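Wostonley Adel 6 Automatic Watch Winder
Single-watch and double-watch versions, sold by Hedeck
Page last revised July 2026

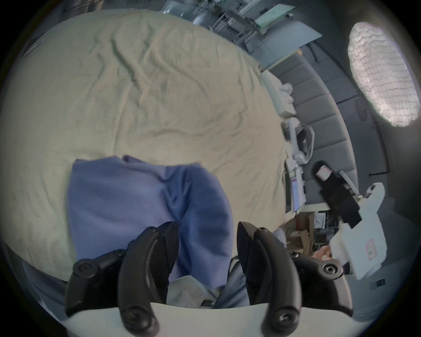 One buyer wrote to us that the Adel 6 did nothing for his watch that wearing it on weekends hadn't done already, and that he wished somebody had told him so before he paid. We think he has a point, and we would sooner you read this page through than send the thing back.

A winder turns a self-winding watch so that the rotor inside swings and keeps the mainspring tight. It doesn't service the watch, improve its timekeeping, or protect its value. You will find all three claims on other sellers' pages, and an earlier version of this page made the second one. We took it down in February after a customer asked what we were basing it on, and we couldn't come up with a good answer.

Who might want one

If you own a perpetual calendar or a moon phase watch, letting it stop can mean a fussy session with a pin and the manual, pushing recessed buttons in the right order. A winder saves you that. If your hands are stiff and small crowns are a trouble to turn, it saves you that too. People who switch between two or three automatics in the same week get some use out of it, though a plain three-hand watch takes less than a minute to set and we have a hard time calling that a problem.

If you own one automatic and wear it most days, skip this page. If your watch is quartz or hand-wound, a winder will do nothing for it at all. We mention this since we get returns for that reason every month.

What it does

The Adel 6 takes its number from its six rotation programs. You pick direction (clockwise, counterclockwise, or both by turns) and one of two daily turn counts, low or high. Most automatic movements are happy on the low setting in both directions. Some wind one way only, and for those you need the matching direction or the motor will run all day and wind nothing. Look up your movement before you set it. We don't print a chart in the box any more. The one we used to supply had been copied from somewhere else, and when we checked it against makers' own sheets too many lines were wrong.

The motor turns for a short spell, rests, and starts again. After 15 hours of this it goes into a long rest until the next day. You can't change that schedule. Some customers wanted to, and the maker's answer was no.

About the noise

Wostonley calls the Adel 6 "silent." It isn't. In a living room with the window open you won't notice it. On a nightstand, with the house quiet, we could hear a low hum when it started up and a faint tick as it stopped. A light sleeper will hear it. Put it in a closet or on a shelf across the hall, and set it on something firm – a hollow drawer makes the sound worse.

About magnetism

Buyers ask whether the motor can magnetize a watch. The motor sits behind a metal plate, and we left three watches of our own in the winder for 30 days and then put each one on a timing machine. None had started running fast, which is the usual sign. Three watches is a small test and we don't claim it proves much. If you have an old piece with no protection of its own, we would leave it off any electric winder, this one included.

About vintage watches

Please don't. A movement that hasn't been oiled in years should be resting, and running it day and night on dry pivots only adds wear. Have it serviced first, then ask the watchmaker whether a winder makes sense. Several will tell you to let it stop. That has been our view as well for anything older than a modern sports watch.

The cushion

The standard cushion suits a wrist of medium size. On a small bracelet it's too thick, and forcing it can stretch the links or strain the clasp. The smaller Lamrani cushion fits the same holder and is sold on its own. It ought to be in the box, in our opinion, and we have said so to the maker more than once. Leather straps are best closed one hole looser than you would wear them.

Specifications

Holder: one or two watches, depending on version
Programs: 6
Power: wall adapter (supplied) or batteries (not supplied)
Daily running time: 15 hours, then rest
Case: black lacquer, hinged clear lid
Lock: none
Price, single version: $195
Price, double version: see cart
Warranty: two years on the motor, one on everything else

Batteries are fine for a trip. For everyday use they run down faster than you'd expect from the maker's leaflet, so plan on the adapter.

The lacquer shows fingerprints and scratches easily. Wipe it with a soft dry cloth and no polish. The lid keeps dust out and that's all it does. With no lock and a case anybody can pick up with one hand, this isn't a place to keep a valuable watch while you're away.

Returns

You have 30 days from delivery to send it back for a full refund, used or unused, as long as the adapter and cushion come with it. Around one in 15 does come back, mostly over the noise. Return shipping is on us if the motor is faulty and on you otherwise.

Also available: Lamrani small cushion, spare adapter, replacement lid.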